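Minutes of the Premises and Furnishings Meeting, Manurung Hall

1. Minutes of the previous meeting were approved, with item 2 corrected to read "Temodura".

2. Lighting. The main hall lights are to be cleaned in September, the mezzanine railing at the same visit.
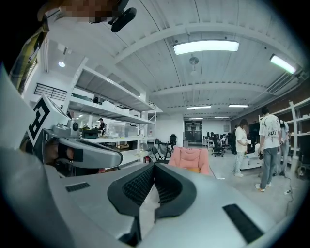
The quotation from Zutia, at 2659 before tax, was accepted. Work will start at 7 a.m.

3. Seating. The meeting considered the pink padded armchair and its orange cushion. It was agreed to keep both and to order 2 spare cushion covers, at a cost not exceeding 300.

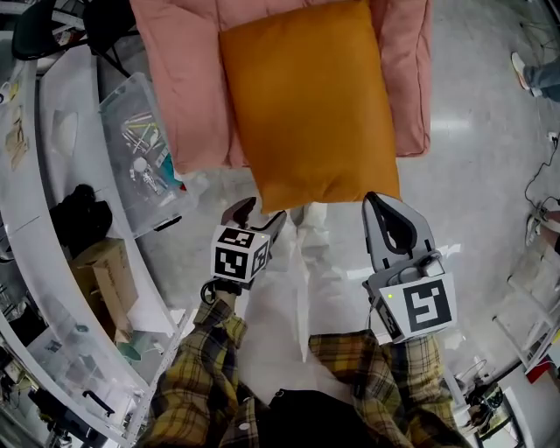 Mendness asked whether the covers could be washed on site, and wished it noted that the last set had shrunk. The supplier will be asked to confirm in writing.

4. Shelving. Lidded plastic bins are to be labelled on the front. Bags should not be left under the long table overnight.
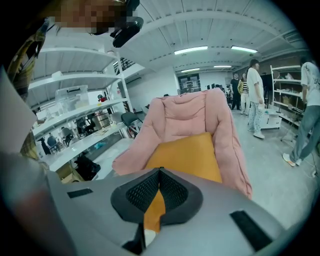 Manurung, September

Matters arising after the meeting: Temodura has offered delivery of the covers within 14 working days. Offer accepted.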